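Flastus Hand-Held Gripper Kit, and the Training Method That Comes With It: My Review After Five Months

Posted July 2024

I bought the Flastus kit in February for our small group, after a colleague, Weidong Tan, showed me his results on picking up soft packages. This review covers the hand-held gripper, the recording software, and also the method described in the technical report that comes in the box. I think it is not fair to review one without the other. As a gripper alone it is a rather expensive pair of fingers. The value is in what you can teach a robot with it.

For readers who know teleoperation but did not try this approach: you carry the gripper in your hand, do the task yourself, and the camera mounted on the tool records everything. A policy is trained from these recordings and then runs on an arm with the same fingers. There is no robot in the house during the recording.

First, the hardware. The tool is comfortable for short sessions. The trigger has a good return, but the spring is stiff, and my index finger became tired before my arm did. Kendra Dufour, who has smaller hands than me, had to use two fingers on the trigger, and this changes how she closes on an object. I would like Flastus to sell a softer spring as a spare part. The finger pads are ridged and hold thin plastic very well. They also collect dust, so please clean them with a damp cloth between homes. We forgot this in the beginning and had some slipping that we first blamed on the software.

The screws on my unit needed tightening once, in the third week. The manual says nothing on this subject.

Now the method. The report makes one main claim: that variety of homes matters more than number of repetitions. With the same total of recordings, a policy trained on many different rooms should do better in a new room than a policy trained on one room with many repeats. This claim is not new, but the report gives a clear protocol for testing it, and I decided to repeat it with our own material before believing it.

Our task was tidying soft packaging: take a bag or a packet from where it lies and put it into a container. I chose it because soft bags are where our older system, based on the Gultodia planner, failed most. The planner wants a stable shape, and a crumpled bag does not have one.

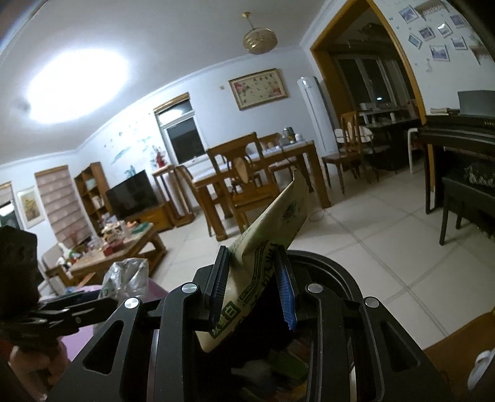
We recorded 938 demonstrations in 10 homes, with friends and relatives as hosts. We did not clean up before recording, and I recommend the same to others. In the laboratory our tables have one color and the light never moves. In a family home you get shiny floors, windows on more than one side, and furniture that forces you to approach from a strange direction. The policy must see these things in training if it will work with them later.

From this material I prepared two training sets of 500 demonstrations each. The first was spread over all the homes except one, which I kept for the test. The second used two homes only, and for this I had to record extra repeats there, which was boring work. The network, the number of training steps and the image size were identical.

The result supports the report. In the test home, the policy from many homes completed most of its trials, and the policy from two homes completed less than half. What surprised me was the type of failure. The two-home policy found the bag without problem. It failed at the moment of closing: it came too high, or it closed on air beside the fold. My explanation is that it learned the height of the furniture in those two homes and did not learn to look at the bag. I cannot prove this, but when we raised the test surface on a few books the failures became worse, and the other policy was almost not disturbed.

I must also report where the method did not help. Transparent packaging remained difficult for both policies. Very flat packets on a smooth surface were also a problem, because the human hand makes a small scraping movement that the arm cannot copy with the same force. The report shows only one short paragraph on contact force, and I think the authors should say more. A force sensor in the fingers is offered by Barrientos for their own tool, and it is a real advantage if your task is mostly flat objects.

The software is the weaker half of the package. Recording is simple, with one button and a sound. But the processing step, which calculates the path of the tool from the video, rejects recordings without giving a reason. We lost 600 seconds of good material in one home with large white walls. After some trials I understood that it needs visible texture at the start of each recording, so now we begin by pointing the tool at a bookshelf or a rug - after this change the rejections became rare. One sentence in the manual would have saved us an afternoon.

Export works with the Hoseo format and with plain folders. I used plain folders and had no trouble.

Who should buy it? If you have an arm already and you want to teach it tasks in real rooms, I can recommend the kit, and I recommend the protocol even more. Put your time into visiting more homes, and stop earlier in each one. If you work only at a fixed station in a factory, teleoperation will probably give you cleaner data for less money.

My rating is four out of five for the tool, three for the software, and five for the method. I took away the one point from the tool for the spring. Weidong has since replaced his with one from a hardware store, and he says it is much better, but I have not opened mine yet because of the warranty.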